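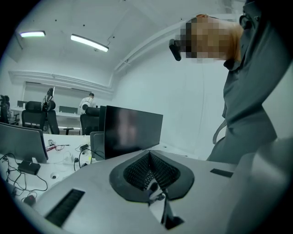 Handheld Tools Group — Wirnumora, upstairs office

Monday, open day. Notes for me and for whoever runs the next one.

Doors at 10. Visitors came up in groups of 8, which is too many for one desk. Baiba gave the intro and I did the grippers. Kwok-wai handled the questions on recording, mostly from the two people Pondska sent.

Demo task was the keyboard wipe: cloth in the right gripper, go over the keys, left gripper free. We picked it over the cable sorting because people get it without any explaining. Samira wants the cable task back for September. I'd keep it short if so. 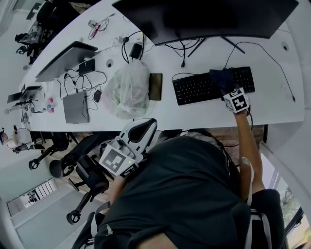
Cloth first, then the phone and the bag if there was time. Most groups ran over, so the bag got skipped. Tsung-han's list had 60 episodes for the day and we logged 47. Fine by me, the talking eats the time.

Things to fix:
Jaw opening felt stiff by the third group. Check the linkage before the next session.
Visitors kept asking to hold a gripper while we were recording — set one aside for them.
Kan asked about weight again. Still no proper number. Danilo will borrow the scale.

Grokar people left before the replay. Send them the link.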